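Short thread on a fault we chased in the sorting cell for most of January. CRX-5iA in simulation, three-compartment tray, small parts. No hardware was harmed.

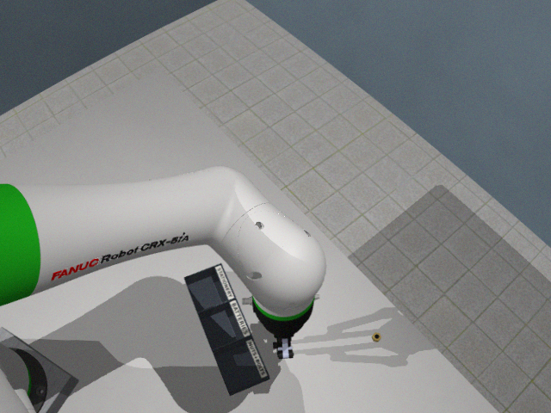
Callum Hollis
Controls and simulation, Stundside

1/ Symptom: the program reported a part placed when the gripper had closed on air. The log said success, the part was still on the table, and the arm went off for the next one.

2/ We ran 400 cycles overnight. 87 were logged as good with the part left where it started. No alarm on any of them.

3/ Hex nuts were the worst. They are low and flat, so a small height error puts the fingertips above the part. Batteries gave us far less trouble. 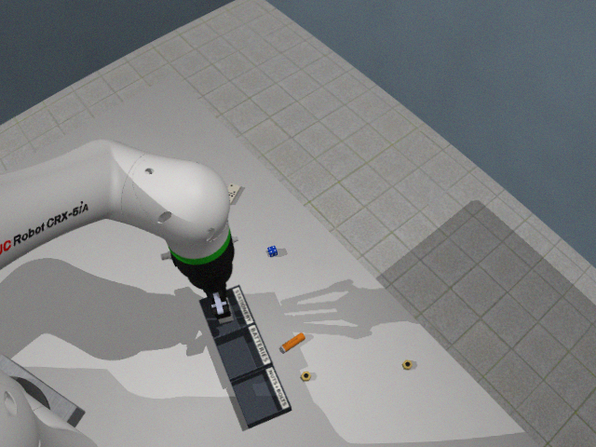 Fingers over the STATIONERY end, compartments empty.

4/ First suspect was the grip check. It tested whether the fingers had stopped moving. Fully closed fingers have also stopped moving. Tadeo Bravo spotted that in the code within nearly 2 minutes, having been told it was a physics bug.

5/ The check now compares finger width with the expected part width, once after closing and again after the lift. If either fails, the arm stops above the table and raises a fault. 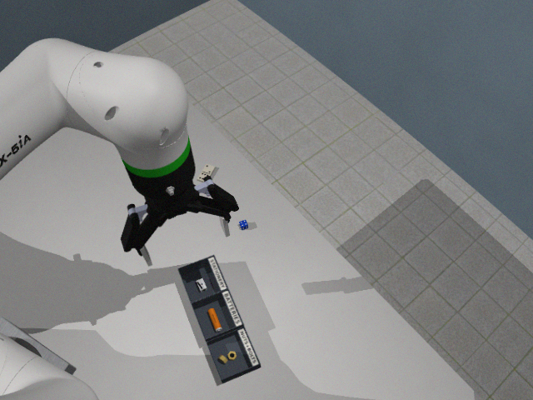
6/ That left the height error. The table offset had been entered twice, in the cell file and again in the gripper frame. Removed from the frame.

7/ On a real cell the same fault could mean a dropped part near somebody's hands, so the Prurngate build stays on hold until Facundo Sosa has repeated the tests there.

8/ Still open: cycle 2123 of the long run stopped with a width fault and I can't reproduce it. Logs are with Facundo.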